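How do I tell if a robot demo at an open day is real?

Posted in Workshops & Small Manufacturing

I run a small kitting shop. We put little plastic parts into bags and boxes, mostly for hobby and toy customers, and I have been hearing for years that a robot is about to do this for me. In November I finally went to an open day at Tritby to see their two-armed sorting setup. The work is picking up small pieces and getting them into bins. I was there a bit over an hour and left with a brochure and a lot of doubts.
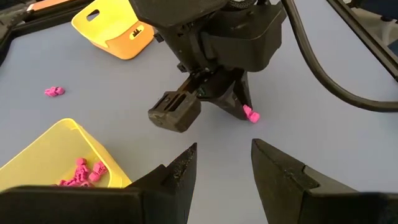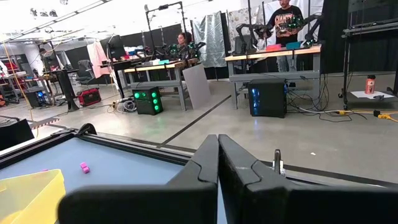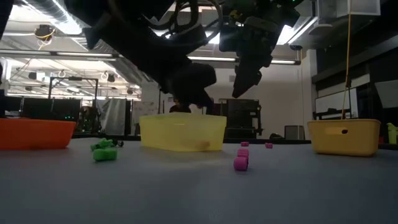 What should I ask a robot company before I believe its demonstration?

Ask for an unedited run with your own parts, at a length you choose, and write down every time a person steps in. Get the count of attempts as well as the count of successes. Ask who or what was controlling the arms during the run, and get the reply in writing.

That first bit of advice is what my brother-in-law gave me, and it's fine as far as it goes, but I'd already been and come home by then. So I'm after something more specific. The man giving the talk said the system gets it right "nearly every time." When I asked how many tries that was based on, he said they were still collecting numbers. He also wouldn't give me a price, only that it "depends on the cell." They've offered me a second visit. Is it worth the drive, and what do I bring?

Posted by kitbag_ohio

Danell

I spent 12 years on packing lines and have sat through more of these than I care to remember. Go back, but go on your terms.

Bring a box of your own parts. Mix in the ugly ones, with flash on the edges or a bent tab, because those are the ones that will stop your line at 3 in the afternoon. Dump them out yourself. If someone from the company starts tidying them into a nice spread, ask them to leave it alone.

Then ask for 100 picks in a row, no restarts. Keep a tally on paper. A pick that takes two tries is one mark in a separate column, and so is anything that ends up in the wrong bin or on the floor. "Nearly every time" could mean 99 or it could mean 85, and for a kitting shop those are two different businesses. At 1000 pieces a shift, 85 leaves you 150 mistakes to find by hand.

Time it too. Most of these arms are slower than a bored teenager. That may be OK if it runs all night without anyone standing there, so ask whether it has ever done that. I mean ask for the log, with the stops in it.

About the control question: two arms can be driven by a person using a matching pair of arms, or they can run off a trained program, or some mix of the two. All of it can look about the same from where visitors stand. There's nothing shady about driving them by hand, that's how a lot of the training gets done. I'd only get annoyed if they let you think otherwise. Ask "is anyone driving this right now" during the run. Asked afterward, it gets you a speech.

On price, "depends on the cell" is normal but they should be able to give you a range. If they can't, they haven't sold one.

Najafi

Depends what you want it for. We looked into one and didn't buy. Maybe they are better now.

Arnent

I mostly agree with Danell, though I think 100 picks is a lot to expect on a visit if the thing is slow. At 12 seconds a pick that's 20 minutes of everybody standing still, and that's if it goes well. I'd settle for 60 and watch them closely.

What I'd add is the question of changeover. You said hobby and toy customers, so I'm guessing your parts change all the time. Ours do. A robot that has learned one shape may be no use on the next one until somebody has spent days on it, and that somebody gets billed to you. Ask what happens when a new part shows up in the morning and has to ship that week. Ask who does the work, at whose building, and what it cost the last customer. If there is no last customer you've learned something for the price of gas.

Check color as well. Some camera systems do nicely on bright parts against a plain table and fall apart on clear or black ones. Bring a few clear ones if you run them.

I wouldn't sign up for a "pilot" or a "partnership" either, unless the paper says what counts as a pass and who takes the equipment away if it fails. We had a different machine sitting under a sheet for most of a year over exactly that.

As for whether it's worth the drive, how far is it? Under two hours I'd go. Any more and I would ask them to do the run on a video call with parts you mailed in, and keep the call going start to finish.

Reply from kitbag_ohio

It's an hour and forty, so I'll go. We do run clear parts, two kinds, and it hadn't crossed my mind to bring them. I've written to ask for the 60 picks and the price range before I set a time. No word back yet.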